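Kitchen Equipment Notes: Round Electric Cookers With a Dial

The July section of the Stellau newsletter deals with one class of appliance, the small round electric cooker with a single dial. Several households in the Skevevby building have bought one in place of a second hot plate, and the shared kitchen on the ground floor now has one too. The notes cover placement, lid handling, the dial, cleaning and storage. They don't cover pressure cookers, which have a locking lid and need to be used strictly by their own manual.

A cooker of this class is a heated pot with a loose lid. Some have a lift-out inner pot that sits on a heating plate, and some have the pot fixed to the base. The difference matters mostly at the sink. A lift-out pot can be washed like any saucepan once it has cooled. A fixed pot has to be wiped out in place with the plug pulled, and the base must never go under the tap. Check which type you have before the first use. If the pot doesn't lift with light pressure, assume that it is fixed and look in the manual. Do not pry at the rim with a knife or spoon handle, as the plating on a metal rim chips easily and does not take repair.

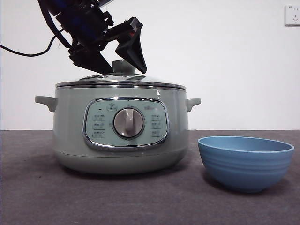
Page last changed: July, 8:15 a.m. (Stellau newsletter, kitchen section)

The sage-green cooker is typical of the class in its main parts: a domed lid with a knob on top and a vent fitting to one side of it, a chrome rim, two side handles just below the rim, and a control panel with one large dial. The function labels are in Chinese, three on each side of the dial. Owners who don't read the language should get the labels translated once and write the result on a card kept with the appliance. Paper tape stuck directly on the panel is a poor substitute. It lifts with steam, leaves glue on the plate and tends to end up beside the wrong label.

Placement

Set the cooker on a flat, hard surface that can stand heat. A folded towel underneath is a common mistake. It blocks the air openings where the base has them, and it lets the pot tilt. Leave a hand's width of clear space on all sides and more above. Wall cabinets directly over the vent will swell along the lower edge after a few months of daily steam. In the shared kitchen the cooker goes on the counter to the right of the window, where there is nothing overhead, and it stays there during use.

Run the cord behind the cooker, away from the front edge of the counter. If the cord doesn't reach the wall outlet, move the cooker. Heating appliances should not be run from the thin extension cord in the drawer, which is meant for the radio.

The lid

The knob is the only part of the lid to hold. The rim gets hot early and stays hot after the dial is off, and bare metal gives no warning of this. Lift the far side of the lid first so that the steam leaves away from the hand and face, then raise the whole lid straight up. Hold it over the pot for a few seconds to let the water run off. Set it down knob up on a plate or trivet, with the inner face off the counter.

Check the vent before each use. Starch dries into a film there, and a blocked vent makes the lid rattle and pushes foam out under the rim. Hot water and a soft brush will clear it. Toothpicks are not recommended because the tip breaks off inside.

A loose knob should be tightened as soon as it is noticed. On most lids it is held by a screw from below. Turn the screw until the knob no longer spins and stop there, especially if the lid is glass, where overtightening can start a crack at the hole. If the screw will not hold, replace both the knob and the washer.

The dial

A dial may select a program, a heat level or a time, and the three kinds look much alike. Confirm which one is fitted before leaving food in the pot. The test is simple: fill the pot one-third with water, set the dial to the first position, and watch it until the water heats or the dial moves by itself. A timer dial creeps back toward the start. A program or heat dial stays where it was put.

An indicator light generally shows that power is on. It says little about the temperature inside, and a dark light is no proof that the pot has cooled. When finished, turn the dial to its off position if there is one, then pull the plug. Some models have no off position and go to a warming stage for as long as they are connected.

Filling

Keep to the maximum line on the inside of the pot. Where there is no line, stop at two-thirds for soup and at half for rice, oats, beans and anything else that swells or foams. Add water before turning on the heat. Use a wooden or silicone spoon if the pot is coated.

The Walel recipe sheet, which many residents have pinned up, was written for a larger pot. Its rice and bean quantities should be halved for the small cookers. The soup quantities can be used as printed if the stock is added in two stages.

Cleaning

1. Pull the plug and let the cooker cool with the lid off.
2. Empty the pot. Soak dried starch in warm water for half an hour.
3. Wash the lid in warm soapy water, rinse it, and stand it on edge to dry.
4. Wipe the body and side handles with a damp cloth. The underside of each handle collects grease and is usually missed.
5. Wipe the control panel with a cloth that has been wrung out well. Dry around the dial immediately.
6. Polish a chrome rim or panel frame with a dry cloth only. Scouring powder leaves fine scratches that later turn dull.

White scale on the bottom of the pot comes off with diluted vinegar, left for fifteen minutes and rinsed twice. Do not heat the vinegar with the lid on.

Storage

Store the cooker with the lid upside down in the pot and a sheet of paper towel between the two. A closed lid traps moisture and produces a stale smell within a week. Coil the cord loosely beside the base and keep it out of the pot. Carry the cooker by both side handles, never by one handle and the knob.

Spare parts

Zaidi, the repair counter at the Stellau market hall, can order lid knobs, washers and vent fittings for most small cookers. Bring the old part and the model number from the plate under the base. The counter's part list number for the standard knob and washer set is 394. The larger set, which includes a vent fitting, is 1,042. Neither set includes a lid. Replacement lids have to be matched by inner diameter, measured across the pot at the rim with a rigid ruler.

The card for the shared cooker is in the left drawer under the counter, together with the manual. Return both after use. Faults go in the kitchen log with the dial position at the time and whether the light was on.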